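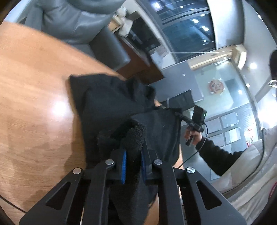

How do you keep black laundry from going gray and linty? Wash it with other dark things, inside out, in cold water, and keep anything fluffy in a separate load.

I came late to that last bit of advice, I'm afraid. For years I tossed the dark towels in with the dark sweaters, thinking color was all that mattered, and then spent many a winter evening picking fuzz off my good cardigan. Thanakorn Nilsuwan, who wrote to us in August after our piece on drying racks, set me straight in a very kind letter - he does the towels on their own and the knits on a short, gentle cycle, and he folds the lot while it's still a little warm from the dryer.

As for where to fold, I'm all for the living room. A round wooden table with a sofa behind it will do nicely, and black terry heaped up with a smooth black knit is much easier to sort near a big window or under good ceiling lights. Give the tabletop a wipe first, especially if it's a glossy one that gets smudgy like mine, and let it dry. Do the big pieces before the small ones, and leave the socks for when there's something good on the radio.

Po-yen Leung will be back next time with her notes on storing wool, and she would love to hear from anyone who has had luck with cedar.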